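Work mat

March 11, 2021
By the Bilden editors

A work mat is a flat sheet laid over a table to protect the top and give small jobs a steady, even background. It is one of the most useful things a tabletop can have! Mats are sold in rubber, felt, cork, and vinyl, and plain dark colors are a favorite for paper crafts, where pale scraps and folded pieces show up at a glance.

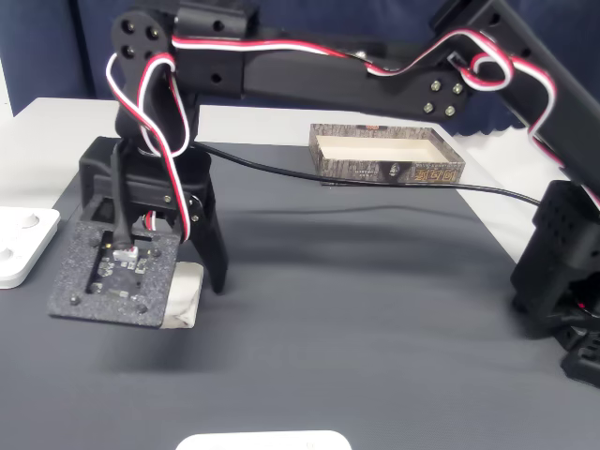
A small, crumpled white piece held just above the mat.

Size matters more than thickness. A mat that covers most of the table leaves room to turn a piece, set it aside, and come back to it, and it saves a lot of chasing after things that slide off onto bare tabletop. The craft room at Standcombe has 114 mats in use, the oldest bought in September with the first tables, and they still lie beautifully flat. Mats are best stored flat or rolled with the work side out.
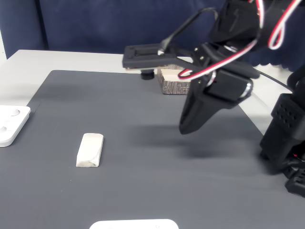
One reader adds that a gray mat is easier on the eyes than a black one for long evenings of folding, and that a damp cloth will lift nearly all paper dust.

See also: Cutting mat; Desk pad; Paper folding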